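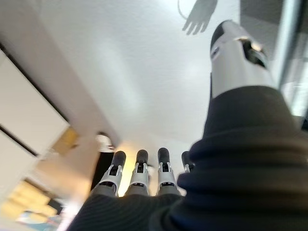 What is the Stendine Winter Read, and who can join in?

It's a reading challenge for anyone with a library card from any of our branches, whatever your age, and it runs until the end of July.

STENDINE LIBRARIES OPEN SIGN-UPS FOR THE WINTER READ
1/19/23

I've been looking forward to writing this one! The Winter Read is back, sign-ups are open at the Ashby branch and online from this morning, and we've set ourselves a bigger target than last time. Last year 1,305 of you took part and between you finished more books than our poor spreadsheet could cope with. This year I'd love to see 2,000 names on the list. (Yes, I know it carries on well into summer. We started it in the cold the first time and the name stuck.)

The rules are as loose as ever. Pick six books, read them, tell us what you thought. Audiobooks count, comics count, and so does reading the same picture book to a toddler until you can both recite it. If you give up on something halfway through, write that on your card as well -- I always enjoy those ones most.

New this year is the swap shelf, which Yi-an Joo has been putting together upstairs at Ashby. There are 252 books on it to start with, mostly crime and cookery, and you don't need to check any of them out. Take one and leave one when you can. Yi-an would be very grateful for more science fiction, and for no more diet books, thank you.

We're also working with Usport, the leisure centre across the car park, on a walking book group. It's a gentle loop of the park with a chat about whatever you're reading, then tea in their café. Prams and dogs are welcome outside, though the dogs will have to skip the tea.

"I joined last year to get my son reading and ended up finishing more books than he did," says Liesbeth Wouters, who'll be leading the walks. "I had forgotten how nice it is to argue about an ending with people."

Kukesance, the bookshop on the high street, is giving a book token to one reader from each branch. Names go into a draw once your card is full, so you can take your time.

To sign up, ask at any desk or use the form on our website. Cards are free, and large-print cards are kept behind the counter at every branch. Schools and care homes can have a bundle sent out, just let us know how many you need and allow a week for delivery.

Press enquiries and photo requests should go to the Stendine Libraries office at Ashby, open during normal library hours.

ENDS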